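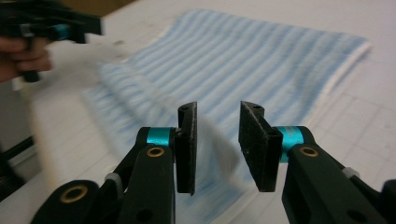 From: Branwen Yorath
To: linens list
Date: December 14, 2021
Subject: Re: Re: Striped towels, folding of

Boris Mujić wrote:
> I have read the new cupboard sheet twice and I still don't see why the
> striped towels need their own fold. A towel is a rectangle. We have been
> folding them in half, in half again, and then in half once more since
> the house on Halholm opened, and they have gone onto the shelf and come
> off it again without complaint.
>
> Also, which way are the stripes meant to run? The sheet says "lengthwise,
> as usual." There is no usual. Miloslav does it one way and I do it the
> other, and the cupboard looks like a deck chair somebody sat through.
>
> Can we please go back to what we had?
>
> Boris

Boris,

Thank you for reading it twice. That puts you two readings ahead of most of the list.

You're right about the "as usual." I wrote that line late and I take it back. Let me try again, and if this version holds up I'll put it on the inside of the cupboard door, where the old laundry price list still hangs.

The trouble with half, half and half again is the shelf. The shelves in the upstairs cupboard are 43 centimeters deep. Your packet comes out fat and short, so people put a second row behind the first, and the second row is never seen again. When Hajnalka emptied the cupboard in August she found towels at the back that had kept their creases so faithfully they could have stood up on their own. Thirds the long way, then in half, gives a longer, flatter packet that fills the shelf front to back. One row. You can see what you have.

So, for the blue and white ones:

Lay the towel flat on a table. A table, please. I know about the bed method and I know about the chin method, and both give you a towel folded by somebody who was thinking about lunch.

Smooth it from the middle out. It doesn't have to be perfect. Terry has its own opinions and you'll never get the last ripple out, so stop when it's flat enough that the edges lie straight.

Turn it so the stripes run left to right as you stand there. This is the part the sheet should have said. Bring the far edge toward you by a third, then the near edge up over it. Now you have a long strip with the stripes still running along it. Fold that in half, end to end, and put it on the shelf with the fold facing out.

If the stripes line up where the edges cross, very nice. If they're off by one, nobody is going to send it back. Kvido asked me whether he should unfold and start over when they don't match, and I'd like it on record that the answer is no. He has the neatest pile in the house and it takes him most of an afternoon.

Two other things while I have you all.

The plain hem. Several people tuck it inside so it doesn't show. Please leave it on the outside, at the open end, under the fold. It's the part that frays first, and I'd like to catch it before a guest does. Anything with a loose thread goes in the mending bag on the hook. The mending bag is the canvas one. The other canvas one is Miloslav's and has his shoes in it.

The order. We now have 252 towels in all, of which 142 are the striped ones, and the new lot came from Šindelář with the same stripe but slightly longer. I was assured they were identical. They are identical the way cousins are. Put the long ones on the lower shelf and don't mix them in, or the stack will lean and Boris will write to the list again.

As for going back to what we had, I'd ask you to try thirds until the end of the month. If you still hate it then, say so and we'll argue it over coffee like civilized people. I will say that Hajnalka, who was against it, now does her own at home that way, though she'd rather I hadn't told you.

The plain white ones stay as they are, in quarters. I haven't the strength.

Bath mats are a separate message. Please don't reply to this one about bath mats.

Branwen

P.S. Miloslav, the stripes left to right means left to right from where you're standing. If you stand at the short end of the table, turn the towel and leave the table alone. It took two of us to move it back.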